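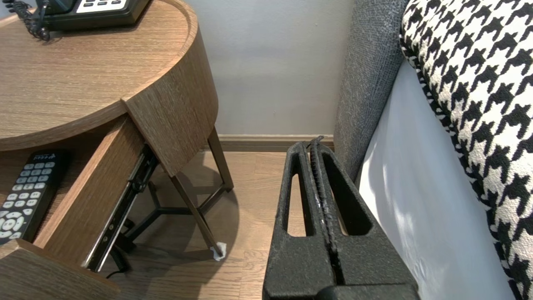
Bedside Storage in Small Guest Rooms
Project report by Homa Ansari and Ezequiel Gallardo

1. What we wanted to find out
Hotel bedside tables have a hard life! They hold the phone, the remote, your book, your glasses and whatever was in your pockets. We wanted to know how well a round nightstand with one drawer copes with all that, and what we would change if we drew our own version for the Millarden room layout.

2. The nightstand
We both liked it straight away. The raised lip round the top is a lovely detail, and the thin black legs leave plenty of floor showing, so sweeping underneath is easy. The desk phone lives on top and the remote goes in the drawer, which we think is the right way round - you can find a phone in the dark, but a remote on a round top ends up on the floor.

The drawer runs on a metal side rail. Ezequiel was keen on a wooden runner for our version (quieter, he says) and we argued over this for most of a lunch break. The metal rail won.

3. Plugs and cables
We had hardly thought about cables before we started, and they became our favourite part. Anything with a lead needs a route down to the floor, and a lead plugged into the top of a device needs some clear height above it as well. 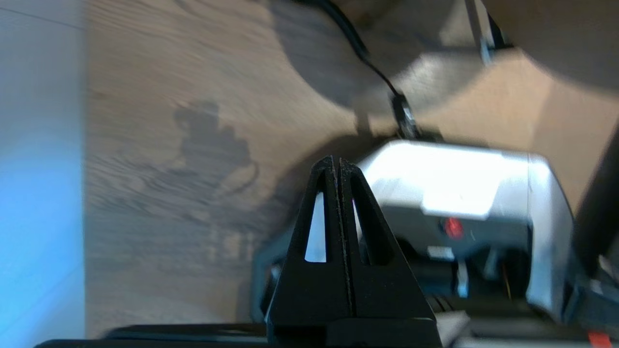 So our drawing now has a notch in the back of the lip, wide enough for two leads side by side. Kanako Kawaguchi, our tutor, suggested moving it off centre so the phone can sit squarely in front of the wall.

4. Still to do
Build the card model, full size, before the April review. Homa is also going to try a drawer 26 mm deeper.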